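Two Arms, One Tabletop: An Interview With the Service Lead for the Illa Packing Cell

The Illa cell is offered as a managed service to small retailers and fulfillment rooms that handle mixed groceries. 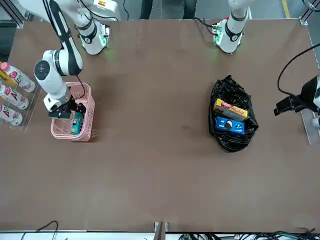 Background to the Interview

Privau has supplied handling equipment to the retail trade for 17 years. Its newest offering, Illa, is a tabletop cell with two robot arms, each ending in a two-fingered gripper. The cell is leased with installation, item training and support included. The customer supplies the goods, the power and a floor area large enough for the table and for a person to stand beside it.

The interview was conducted for our equipment review on 19/02/2025 at the company's demonstration room. The service lead for Illa answered questions for most of a morning, with the cell close at hand. Drinks, boxed cookies and wafers, and packaged snacks are the goods on which the company trains every new cell before it is shipped. In keeping with the practice of this publication, the interviewee is identified by position only.

Why Snacks

The first question concerned the choice of goods. Many suppliers of packing equipment show their machines with plain cartons of one size, and the results tend to look better than what a customer will see in daily use.

"We began with cartons as well," the service lead said. "We had a very good record with cartons. Then our first trial customer sent us a typical order from their own shelves, and there was one carton in it. The remainder was bottles and soft packs. We threw out most of the test plan that week."

Soft packs remain the most demanding category. A snack package contains a good deal of air, and its shape changes according to where it is held. Under too firm a grip the contents are crushed. Under too light a grip the package slides as the arm travels. The cell is therefore set to close its fingers slowly on soft goods and to pause before lifting. The pause is short, but it is noticeable to anyone watching, and the service lead acknowledged that visitors often take it for a fault.

"People ask whether it has stopped. We tell them to keep watching. We could shorten the pause, and a customer may request that, but we advise them to live with the standard setting through the first month."

Boxed cookies and wafers are considered easier, with one reservation. A flat box lying on a firm surface offers clear edges to the gripper. The same box lying on a crumpled plastic bag may tilt when it is touched, and glossy black plastic reflects light in a way that can confuse the vision system. Privau includes the bag in its standard training for that reason. According to the service lead, several customers keep their goods in bags until the moment of packing and do not intend to change.

Bottles and Baskets

Bottles are presented to the cell on their sides in a clear acrylic rack. The rack is supplied with the cell, and its purpose is to keep round goods from rolling. Customers may substitute their own rack after a site visit, provided that the necks of the bottles all point the same way.

"A bottle standing upright is simple to pick and simple to knock over," the service lead said. "We decided early that we would rather solve the rack once than solve the knocking over every day. Some customers dislike it. They say it is one more thing to fill, and they are right. Filling the rack is a person's job at present."

The choice of basket attracted more discussion than expected. Illa works with perforated plastic baskets of the kind sold for household storage, and Privau does not require its customers to buy a special container. The gripper can lower its fingers into the opening of the basket and release an item close to the bottom, which limits the drop. The arm is slower inside a basket than above it. When a basket is nearly full, the cell compares the height of the goods with the height of the rim and will stop and request a change if the next item would stand above it.

The service lead was asked whether the cell can arrange goods neatly. The reply was direct. "It places heavy items first if the order list allows it. It does not build a tidy layer the way a good packer does. A customer who sells gift baskets should not lease this cell, and we have told two of them so."

How the Two Arms Share the Work

The two arms stand on separate bases and reach over a common tabletop. In the ordinary packing program, each arm is responsible for its own side and both may deliver to the basket. Only one arm may be at the basket at any time. The other waits clear of it or continues to pick.

It was put to the service lead that a single arm with a longer reach might do the same work at lower cost. The service lead agreed that for short orders of boxed goods this was often true, and said that Privau offers a single-arm version under the name Kim. The company recommends Kim to customers whose goods are uniform. The second arm earns its place where one item must be steadied or moved aside before another can be reached.

"Customers tend to ask for two arms and then use one and a half," the service lead said. "We look at the records after the first quarter. If the second arm has been idle, we raise it with the customer ourselves and discuss the smaller lease. It has cost us some income. We also have fewer angry telephone calls in the spring."

Cables were the subject of a complaint in our earlier notice of the cell, in which we observed that the wiring to the grippers was carried outside the arms. This has not changed. The service lead stated that an outside cable can be replaced on site by a trained customer in 20 minutes, and that an inside cable would require the arm to be returned. Customers are asked to check each cable at the start of a shift, with particular attention to the loop near the wrist, and to report any catching against the rim of a basket.

Item Training and the Item Library

Each lease includes training for 200 items chosen by the customer. Training takes place at Privau, on goods sent in by the customer, and is completed before delivery. Later additions are made through Genow, the company's item library, which customers reach through an ordinary web browser.

The library holds 1801 items at the time of writing. An item already in the library may be added to a customer's cell without charge. An item that is absent must be sent to Privau in its retail packaging. Seasonal packaging has caused difficulty. A cookie box with a holiday design is treated as a new item even when its size and weight are the same, and customers who learned this in December were not pleased. Since January, the company has accepted advance samples of seasonal packaging and trained them at no cost if they arrive one month ahead of sale.

"We should have offered that from the start," the service lead said. "We thought of the design as decoration. To the cell, the printing on a package is a large part of how it knows what it is looking at."

Labels may also be hidden, as when a bottle has turned in the rack or a gripper casts a shadow over a package. In such cases the cell may look again from another position. If it remains unsure, it leaves the item in place and adds it to a list for the attendant. It does not guess, and the setting that governs this cannot be altered by the customer.

Supervision and Safety

Illa is not offered for unattended use. The lease requires that a trained attendant remain in the room while the arms are powered, and the attendant must be able to reach the stop control without crossing the work area. Privau recommends marked floor lines where other staff pass through the room, and the installer will advise on their position. The metal rail and the clamps along the edge of the table are to be checked weekly.

Asked how much of an attendant's time the cell occupies, the service lead declined to give a single figure. "It depends on the goods and on the person. An attendant who refills early and clears the waiting list has time for other work. An attendant who waits for the cell to call will be called often. We train for the first habit, and that training is half a day, repeated whenever staff change."

The company does not present the cell as a replacement for a packing team. Its own guidance states that one cell should be planned as an aid to one person, and the sales staff are instructed to refuse requests for a promised reduction in headcount.

Terms of the Service

The lease runs for 12 months and may be ended at the half-year point with written notice. Support is by telephone and remote connection during business hours, with a site visit when the fault cannot be cleared remotely. Grippers are treated as wearing parts and are replaced under the lease. Damage to customer goods is not covered, a point on which we pressed the service lead.

"We discussed covering it," the service lead said. "The difficulty is proof. A crushed package in the basket may have been crushed in the delivery van. What we do offer is the record of each pick, which the customer may download, and in a clear case we have paid."

We would prefer to see that practice written into the agreement. The service lead undertook to pass on the request.

Customers considering Illa may book a demonstration with their own goods. Privau asks that the goods arrive one week in advance, in the condition in which they would normally reach the packing table, bags included.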